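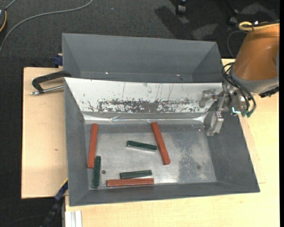 Red and dark green blocks in a gray metal bin.

Rustex wants you to pay more for a metal bin. The company said on 23 June 2023 that its new storage line, Lonex, will "never need replacing," a big promise for a product that comes with a 2-year warranty.

The bins go on sale at $315 for a set of three. Plain steel ones of the same size cost about a third of that at most hardware stores, and plenty of those have been sitting in garages since the nineties.

Rustex product manager Ritu Bisht said the price reflects a coating that stops rust "at the source." Asked for test results, she said they would be shared later. She did not say when.

Omprakash Semwal, who runs a storage supply store, has ordered two sets and doesn't plan to order more until he sees how they sell. "I've heard 'never' before," he said. "Then somebody drops a wrench in it."

The warranty covers rust but leaves out scratches, dents and "normal contact with hard objects." Buyers may wonder what else goes in a metal bin.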